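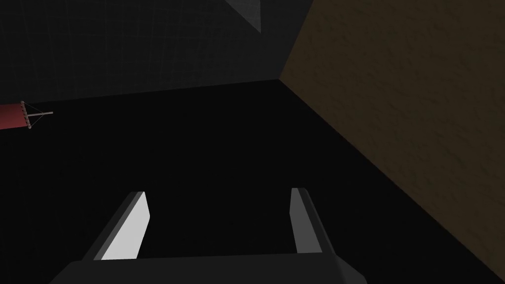

Beatrice Mwaipopo
@beatricemwaipopo · July

1/ I finished The Salt Road to Murnudis last night, all 1350 pages of it, and I want to put down some thoughts on reading very long novels while it's fresh. This will be a longish thread. No spoilers past the first part.

2/ For anyone who hasn't come across it, the book follows two families in a trading port called Murnudis over four generations. It starts with a disputed will and a boat that comes in without its captain. Most of the first part is set in one house.

3/ I tried it once before and stopped in the chapter about the grain auction. I was reading it in bed, a few pages at a time, and kept losing track of who was married to whom. Every evening I had to go back two or three pages to pick up the thread.

4/ This time I set myself 20 pages a day, read in one sitting, before breakfast. Some days I did more. I didn't let myself do less, apart from one week when I had a cold and read nothing except the back of the cough mixture.

5/ At 20 pages a day a book that size takes a bit over two months. That sounded like a lot when I began. By the second month I had stopped working it out.

6/ On names. Everyone in the book has a given name, a house name and usually something their grandmother calls them. The family tree at the front covers the Gape family and leaves out the in-laws, who do most of the talking. I drew my own on a sheet of lined paper and kept it folded inside the cover.

7/ My copy is the Prustwood paperback. The type is small and the inner margin is tight, so you have to hold it open quite hard. The spine cracked near the start of part three and a few leaves are coming away. If you can find the Brundeck edition in two volumes, get that. It's easier on the wrists and the notes are at the foot of the page.

8/ The translation is the same in both. I checked the opening chapter against my sister's Brundeck and found one changed comma.

9/ Part two is slow. There is a long section on how salt was taxed and I won't pretend I enjoyed it. I did find that I needed it later, when Ilse Gape goes to the customs house and you have to understand what she's signing.

10/ I have seen people advise skipping the salt chapters. I'd say read them quickly and don't worry about remembering the rates.

11/ The best part for me was the winter in part three, when the harbour is shut and the two households have to share a kitchen. Very little happens. They argue over a stove. I read 8 chapters of it in one day and was late to meet a friend.

12/ What I liked less: the author is not much interested in the children until they're grown up. They get sent upstairs a lot. Then a new part begins and there they are at twenty-five with opinions about shipping.

13/ There's also a narrator who turns up now and then to tell you what he thinks of history. Some readers love him. I got used to him, in the way you get used to someone who sits near you on the same bus.

14/ I made notes in pencil, mostly question marks. Looking back through them, nearly all the questions from part one are answered by the end of part four. The one about the blue door isn't, unless I missed it.

15/ A few people have asked whether audio would be easier. I listened to part of it while doing the ironing and lost my place at once. With so many names I need to see them written down. You may be different.

16/ Next I'm reading something short. I have a book of stories from the library that is thinner than the Murnudis index. After that perhaps the other big Prustwood reissue, the one about the railway, if the print is any larger.

17/ If you've read it and know what was going on with the blue door, please reply, but put a warning first for people who are still in part one.

Filed under: Books > Fiction > Long reads

Comments (4)

marrowfat_reads
The blue door comes back in the very last letter, but only in a footnote. Brundeck has it and I think my old Prustwood had it too. Check the small print.

Colin T
Gave up at the salt. Might try again with the 20 pages idea.

hettie.b
I did the whole thing on an e-reader and it told me 3000 minutes left when I was still in the first house. Turned that setting off.

Beatrice Mwaipopo
@marrowfat_reads thank you, found it. I had read straight past it.

Contact | Terms | Back to top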